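The Kitchen Table

Precious Maluleke had the key, so she came first. The room of the robot club was at the end of the corridor in the technical school, after the lockers, and at seven in the morning the radiators there were still making their knocking noise. She put her bag under the bench and switched on the arm. It made its small turn to the left and its small turn to the right, and then it waited.

The task for the Gebreyes Cup was called "After Breakfast". The rules came in a letter in May, and Precious knew them by heart. The robot must tidy a kitchen. It must do it alone, in eighteen minutes, and the students must stand behind a line on the floor with their hands at their backs, like guests in a museum. Seventy-one schools had sent their names. Twenty would be invited to the final, in the big hall of Skandia, and Precious had never been inside that hall but had looked at it many times from the bus.

Tsegereda Araya arrived at half past seven with two buns in a paper bag.

"Did you sleep?" she asked.

"I slept enough."

"You have the same pullover."

"It is a good pullover," said Precious, and took a bun.

Tsegereda had written most of the program. She wrote slowly and she erased a lot, and she gave names to everything. The part that decided where to go was named Kamuten, after the village where her grandmother had kept a guesthouse. The grandmother could clear a table for fifty people while she was talking with all of them, and it was said that in her whole life she broke one cup. When the arm did something clumsy, Tsegereda did not say that there was an error in the program. She said, "Grandmother would not like it."

They worked until the first lesson, and they came back at the long break, and they came back again after school. In the afternoon their teacher looked in, saw the two backs bent over one screen, and went away without a word.

On the screen they had two views, one from the wrist of the arm and the other from above the table.

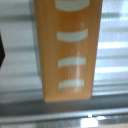
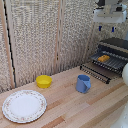

"I think she is afraid," said Tsegereda.

"It is a motor, it cannot be afraid."

"Then it is me who is afraid, and she has learned it from me."

Precious did not answer at once. She was reading the numbers for the speed. At every approach the arm became slower and slower, so that the last centimetres needed more time than all the way before. She remembered well why it was like this. In the winter the arm had come down too fast and had broken a saucer, and it was a saucer from Tsegereda's home, with a gold line. Tsegereda had picked up the pieces and said that it was nothing. The same evening she had made the speed lower, and afterwards lower again, and in all these months they had not spoken about it.

"How long was the last run?" asked Precious.

"Too long."

"But how long?"

"Twenty minutes."

So it was two minutes too much. Precious took the chair and turned it, and she sat with her arms on the back of it, the way her father sat when he had something difficult to say.

"I would like to put the speed back," she said. "The old speed, from before the saucer."

Tsegereda looked at her hands. There was sugar on them from the bun. Outside somebody was bouncing a ball against the wall of the gymnasium, always on the same place.

"And if something breaks?"

"Then it breaks. I will sweep it."

"In the final also?"

"In the final also. I will ask them for a broom at the door."

Tsegereda laughed, but only through the nose. She pulled the keyboard to her and found the line. It was a short line. Behind it stood a comment which she had written in the winter and which Precious had never noticed, because she did not read comments. It said: please be careful.

Tsegereda changed the number and left the comment where it was.

"You start it," she said. "I don't want to be the one."

"We can do it together."

"No. You start it, and I will look at the clock."

They went behind the line, which in their room was a piece of tape from the Sondell hardware shop and did not stick well any more. Precious held the button box at her back, as it was allowed in the rules, and pressed with her thumb. The arm turned to the left and to the right. Then it went to the table, faster than they were used to, and Tsegereda forgot the clock and took hold of the sleeve of the pullover.

"Look how she goes," she whispered.

The ball outside had stopped. Precious could feel her own heart, and next to it the hand on her sleeve, which was pulling the wool quite out of form, and she let it pull.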